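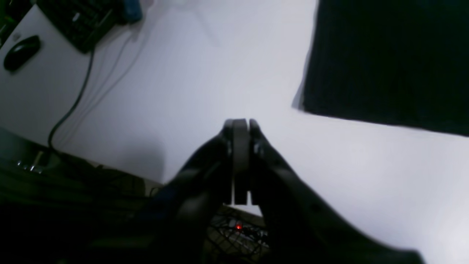 Who Checks the Retreat Teacher?

Anyone can run a yoga retreat. You rent a house, print a schedule and call yourself a teacher, and by August you have a full booking sheet. I have been to four of these places, and I enjoyed three of them. The fourth is why I think retreats need an outside complaints office.

At the Trolau center there were 26 guests and one head teacher. The house rules ran to two pages. They covered shoes, phones, silence before 7 a.m. and the price of a lost towel. They didn't say who to talk to if the teacher was the problem. When a guest asked, she was told to bring it to him in private.

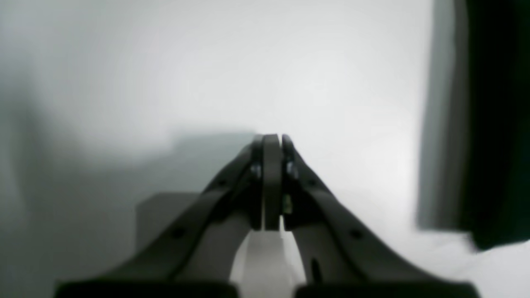 Opinion | By Reinhold Rathjen

I don't think most teachers are crooks. Most of them work hard for little money. But a student who has paid for a week, handed over her phone and been told to let go of doubt is in a weak spot, and a decent teacher should want that fixed.

Wonirora, where I went next, keeps it simple. A woman in town who has no share in the business takes complaints, and her number is on the back of every door. Guests can leave early and get the unused nights back – no interview, no talk about their "resistance." Hands-on corrections happen only if you ask for them at the start of class.

The owner told me the arrangement costs her $315 a season. Other centers could pay that. Until they do, ask for the complaints contact before you send a deposit, and if the answer is the teacher's own email, book somewhere else.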